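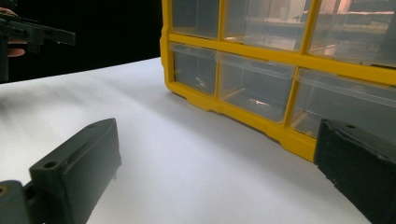 Robotic Handling, Unit 6
Notes on the site visit to Pridow (to be read before the lab write-up)

1. Purpose of the visit

The Pridow demonstration covered the collection of manipulation data with hand-held grippers. In this method a person holds the gripper and does the task directly, and a camera on the tool records what the tool sees. There is no arm at this stage. The arm enters later, when a policy trained on the recordings is run on hardware with the same fingers.

The station used for the demonstration was the small-parts bench: a white work surface, a dark backdrop, and a yellow organizer with clear drawers. Two grippers are used together, one per hand.

2. The task

The task is called Restrepo in the Pridow task list. One episode consists of the following steps:

Approach the organizer with both grippers open.
Steady the housing with the left gripper.
Pull the named drawer with the right gripper.
Remove one part and place it on the white surface.
Close the drawer and withdraw.

An episode that ends with the drawer partly open is kept but tagged as a failure. Students often assumed that failures are deleted. They are stored in a separate set and used to train the success detector.

3. Figures given during the demonstration

Target for the task: 2,000 episodes.
Recorded by the date of the visit: 1,139.
Passed review: 1,114.

The difference of 25 episodes was put down to tracking loss, mostly from fast wrist turns near the backdrop. A plain black backdrop offers few features to a visual tracker. Pridow keeps it anyway, as it makes the table edge easy to segment. You should be able to argue either side of this choice.

4. Points on perception

Clear drawers are a hard case. The front of a drawer reflects the room, and the reflection can be stronger than the signal from the part behind it. Small metal parts add glints of their own, which move with the camera. Depth sensors that rely on projected light tend to return holes or false surfaces on clear plastic.

Occlusion is the second problem. From a camera on the tool, the fingers cover part of the target at close range -- exactly when contact is made. The Mamau software handles this by keeping a short history of frames, so that the last clear view of the drawer stays available to the policy.

5. Points on the fingers

The Jutard finger set has a flat inner face. It grips a drawer lip well and picks up a washer badly. Compare this with the soft fingers from Unit 4.

6. For the write-up

State the review pass rate and show the calculation. Propose one change to the station that would reduce tracking loss, and say what it would cost in segmentation quality. Two pages at most, diagrams included. Submit by 5 p.m. on the day before the next lab.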